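Planning in a room with a mirror
Talk notes, slides 1 to 3
Start slowly. Let people look at the sink and the cabinet first.
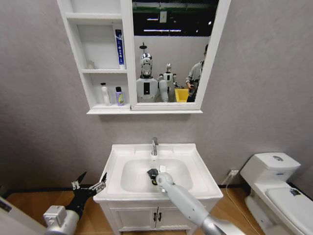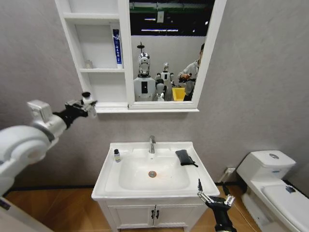
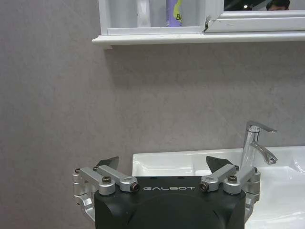 Peiyu Zhong
Motion Planning Engineer, Skikisar

Say: our planner, Nasen, treats the mirror as a flat wall – depth points behind it are deleted before planning.
Replanning limit is 9 per task. Mention the log with 1682 plans, 923 of them near the faucet.
Wrist view is only used for the last approach to the shelf.
Pause for questions, then slide 4, grasp scoring.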